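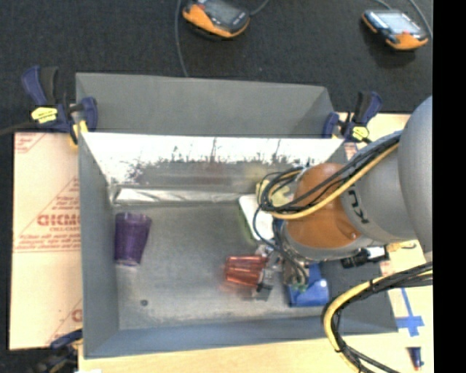

Sorting by Arm: What Changed for the Packing Staff at Altido

Student project report
Crisanto Manalo
June 22, 2024

1. Background

Altido handles returned household goods for online shops. Boxes of mixed items arrive from customers, and someone has to take each item out, decide what it is, and put it where it can be cleaned, repacked or thrown away. Most of the items are small and plastic: cups, lids, bath toys, kitchen things. Until last November all of this was done by hand at two long tables in the Lurkedance building.

The company then started a trial in which a robot arm does the first step, picking single items out of an open bin. I spent part of the spring term at the site for my work studies course. My question was what the trial changed for the people who used to do that step, and for those who still do the step after it. I did not try to judge the robot as a piece of engineering.

2. How the work is set up

The trial cell is a KUKA arm over a gray bin with sloped walls. The bin is clamped to the table so it does not shift when the gripper touches a side. Clear and shiny plastic gives the system the most trouble, so the staff running the cell often put in only one or two items at a time, for example a see-through cup standing up and something ribbed and glossy lying on its side. They watch what the arm does and write down the result. When the arm fails, a person moves the item and starts the next try.

The records are kept in a program called Javow. Each try gets one line: item type, position, picked or not picked, and a free comment. The log I was given had 1,355 lines. I left out the lines with no result entered and the ones marked as setup, and worked with the first 1,000 that remained.

3. Method

I used three sources: the Javow log, my own notes from the floor, and interviews. I interviewed people from the packing tables and from the trial cell, and also the shift lead. The interviews were between ten minutes and half an hour long. I took notes by hand and did not record. Names are left out at the request of the staff.

4. Findings

4.1 Less reaching, more watching

Everyone who had moved from the tables to the cell mentioned their back or shoulders first. Reaching into deep boxes for a whole shift was the part of the old job they liked least. At the cell they mostly stand or sit and look at the bin. Some found this tiring in another way. One woman said she went home with a stiff neck and sore eyes in the first weeks and had to learn to look away between tries.

4.2 Knowledge that was not written down

The people at the tables know a lot about returned goods. They can tell from the feel of a lid whether it will crack. Little of this is in any manual. In the log I found 37 comments where the operator explained why an item was hard to grip, such as a thin rim or a curved side with nothing to hold. The shift lead told me these comments had been passed on to the supplier, Lis, but the operators I spoke to did not know that. Two of them had stopped writing comments by the time I came.

4.3 Pace

At the tables people set their own pace and talk to each other. At the cell the arm sets the pace, and there is usually one person there. The short waits are too short to do anything else in. Several people said they missed the talk. The shift lead now changes the cell operator at every break, and the operators I asked preferred that to a full day.

4.4 Pay and job titles

Cell operators are still paid as packers. The company says this will be looked at when the trial ends. It came up in nearly every interview without my asking.

5. Limits of this study

The group was small and the trial is still running. I was there only on day shifts. The log was filled in by different people, and they did not all use "not picked" in the same way. Some entered it for any drop, others only when the arm never got hold of the item. For this reason I give no success rate.

6. Suggestions

Operators should be told what happens to their comments, and the comment field should stay in the log form. The rotation at breaks should be written into the shift plan, as it now depends on who is leading the shift. The job title and pay should be settled before more cells are added. A second stool at the cell would also help when a new operator is being trained.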